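1/ OK, a few of you asked what I did after the Linura dividend cut, and I keep answering in pieces in the replies, so let me put it all in one place. Long thread, grab a coffee. I'm a regular person with a brokerage account and strong feelings, so please don't treat any of this as advice.

2/ Background for anyone who wasn't following. Linura had been paying 27 cents a share every quarter for as long as I'd owned it. Then in October they put out the earnings release and way down in it, under the bit about "capital priorities," the new number was 8 cents. Eight!

3/ I own 432 shares. It's such a weird number because I've been reinvesting the dividends for years and rounding up whenever I had a little spare cash. So a cut like that is no disaster for me, but I'd penciled the money in as my property tax fund. Which was dumb, I know that now.

4/ The stock opened way down the next morning and hit a new 52-week low before I'd even finished breakfast. I had the sell screen up on Flikeson with the share count filled in and everything. 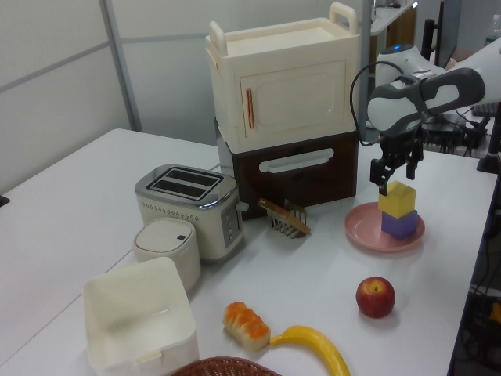
5/ And then I closed the laptop and went for a walk. I have one rule that's saved me money more than once: no trades on the day of the news. I don't care if it's good news or bad news. My brain at 9:35 in the morning is a terrible portfolio manager.

6/ While I was out I tried to remember why I bought the thing in the first place. The answer was the yield. That's pretty much it. I liked the check showing up. I'd read one annual report, the nice glossy part up front, and skipped everything with a footnote.

7/ So that night I did the homework I should have done years ago. I pulled up the cash flow statement and put it next to what they'd been paying out. Free cash flow had been lower than the dividend for five quarters in a row. They were borrowing to send me my check!! It was all sitting there in public.

8/ If you only take one thing from this thread, go look at that for whatever you own. Cash from operations, minus capital spending, and compare it to dividends paid. It's three lines on one page. You can do it with a pencil.

9/ Somebody in the replies said payout ratio tells you the same thing. Sort of? Payout ratio usually uses earnings, and earnings have all kinds of non-cash stuff in them. Linura's payout ratio looked fine to me. Kind of high, but fine. The cash was where the trouble was.

10/ The other thing I missed was the yield itself. It kept creeping up and I was thrilled about it. Look how much I'm getting! But it was going up because the price was sliding and the payment was flat. The market was telling me it didn't believe in that 27 cents and I was reading it as a bonus.

11/ Anyway. I waited out the week and then went back through the call transcript with a highlighter. Management says the cash is going to pay down debt that comes due in the next couple of years. I actually think that's the right call, even though I'm grumpy about it. I'd have liked to hear it a year sooner.

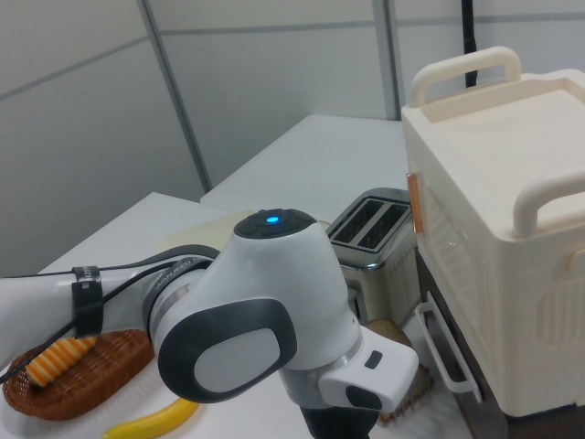 A robotic arm reaching over a white tabletop.

12/ What I ended up doing: I sold half. I know, I know, selling half is what people do when they can't make up their minds. Guilty. But it let me sleep, and I could use the loss against a gain I'd taken in the spring, so the tax side came out pretty painless.

13/ A word on that, because I almost messed it up. I had automatic reinvestment turned on. If you sell at a loss and your account buys even a tiny bit of the same stock within 30 days before or after, part of that loss gets pushed out under the wash sale rule. I switched off reinvestment on Flikeson first (it's buried under account settings, then "income," then a tiny toggle) and checked the dates of my last reinvested dividend before I sold anything.

14/ If you have the same stock in an IRA, check that one too. The rule looks at all your accounts, your spouse's included. I had a few shares of Linura in an old rollover that I'd completely forgotten about, and those were reinvesting away happily.

15/ Where the money went: some of it into a plain Treasury money market fund, which is now the real property tax fund. Boring, lovely, no surprises in October. The rest I split between the Panyasiri Short Bond Fund and cash I haven't decided about yet.

16/ I looked hard at Tirier, since a bunch of you brought it up. Similar business, lower yield, much less debt. I ran the same three lines and they cover the dividend with room to spare. But the price already has a lot of Linura refugees in it, if you ask me, and I don't want to swap one stock for its neighbor just to feel like I did something.

17/ It's on the watch list. I wrote down the price I'd be happy to pay and stuck it on the fridge, and if it gets there it gets there. My sister-in-law thinks it's a phone extension.

18/ Quick answers to stuff that came up more than once:

"Why not sell all of it?" Because the business still makes money and I think the debt paydown could work. If the next two reports show the debt isn't moving, the rest goes.
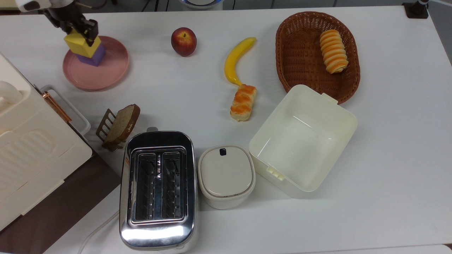
19/ "Do you still reinvest dividends?" On the broad index funds, yes, always, never touching that. On single stocks, no. I let the cash pile up and decide once a quarter. It makes me look at each one, and looking is the part I was skipping.

20/ "How much of your account was this?" More than it should've been. All that reinvesting plus my little round-ups had made it my biggest single holding, and I'd never once decided that on purpose. I've now got a cap for any one company and a reminder on my calendar to check it every January.

21/ "Is 8 cents safe?" No idea! On last year's cash flow it's covered easily. But I would have told you 27 was safe, so maybe don't ask me.

22/ One more for the folks who live on this income and aren't just playing at it like me. I got a few messages from retirees who had way more riding on it than I did. If that's you, it might be worth paying a fee-only planner for an hour before you go hunting for the next high yielder. Chasing the payout is how a lot of us got here.

23/ Next report is in February. I'll add to this thread when it's out, and I'll post my cash flow numbers for Tirier too if I can read my own handwriting. Replies are open, go easy on me about the selling half thing.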